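Let them be bored: why I've gone off the reward chart

17 Dec 2020

I have a confession to make, and it involves a drawer full of stickers. Gold stars, smiley suns, dinosaurs giving a thumbs up (can a dinosaur do a thumbs up? These ones can). I bought them when I started running the after-school club in Mimwood, and for a good few years I handed them out like sweets. Shared the felt tips? Sticker. Put your coat on the peg? Sticker. Said sorry to your brother without rolling your eyes? Two stickers!

I've stopped. The drawer is still full, and I'd like to tell you why, even though I know some of you will think I've gone soft in the head.

It began in September, when we came back after that very long, very odd stretch at home. Everyone was a bit wobbly. The children had forgotten how to queue and how to lose at a board game, and I'd forgotten how loud they are. So I did what I always do and made a chart. It was a lovely chart, laminated, with a rocket for each child that went up a row whenever they'd been kind or calm or helpful. Reach the moon and you got to choose the game on our last session before half term.

Within 10 minutes of it going up on the wall, a girl of six came and told me she had been kind. I said that was wonderful, who to? She looked at me as if I was a bit slow. "I don't know yet," she said, "but can I have my rocket?"

I laughed about it all the way home, and then I lay awake. What had I been teaching them? I'd got a room full of children who were very good at noticing when I was looking. One lad would hold the door open for me and let it swing shut on whoever came behind. And the ones who found it all hardest, the ones the chart was really for, sat at the bottom with their rockets still on the launch pad, in front of everybody, day after day. I'd never put a grown-up's bad week up on the wall like that. I don't know why I thought it was fine for a child of seven.

So the chart came down. I haven't put anything clever in its place, just jobs. Proper ones that need doing: wiping tables, sharpening pencils, laying out the plates for tea, ringing the bell when it's time to come in. You don't get a prize for it. You get to have done it, and someone says thanks, and then we all eat. 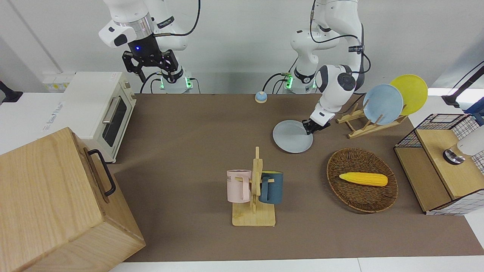 Laying the table: a blue plate held on the tilt, with the bell at the back.

I'm not going to pretend it was magic. The first week was dreadful! I was asked for stickers every five seconds and one small boy went on strike under the coats. Two of them had a proper row about who had wiped what. But I sat on my hands (hard for me, I'm a born fusser) and let them sort it out, and by half term the asking had more or less dried up.

The bit I really want to argue for, though, is the boredom. We now have 45 minutes in the middle of each session with nothing planned at all. There's paper, there's a box of bricks, there's the yard if it's dry. A parent asked me, quite politely, what the learning outcome was, and I hadn't got one to give her. What I see is children flopping about and moaning for a while, and then somebody starts a shop. Or a hospital for pencils, that was a good one. They have to agree the rules, and put up with somebody else's rules, and cope when it goes wrong. Isn't that the very thing we keep buying programmes to teach?

And we do keep buying them. A friend who teaches over in Clerkard showed me the binder her school had been sent on managing feelings, and it runs to 127 pages. Some of it is really good, I'd pinch the breathing games tomorrow. But most of it was tick sheets, and a child who is properly furious does not want to tick a sheet. They want a quiet corner and a grown-up who isn't furious as well.

I do know there are children who need more than this. Some need pictures to tell them what's coming next, and some do well with a reward they can hold in their hand, agreed with them and kept private. If that's your child, please don't let a woman with a drawer full of dinosaurs talk you out of it. My grumble is with the big public chart for everyone, the one that goes up because the wall looks bare and we feel we ought to be doing something.

My own two grew up with charts, by the way, and they've turned out perfectly nice, so I can't claim it does lasting harm. One of them still wants praising for emptying the dishwasher. He's twenty-three.

Anyway, if anybody would like several hundred stickers, they're yours. I'm in the hall until six most evenings, and I'd be glad of the drawer back for the glue sticks.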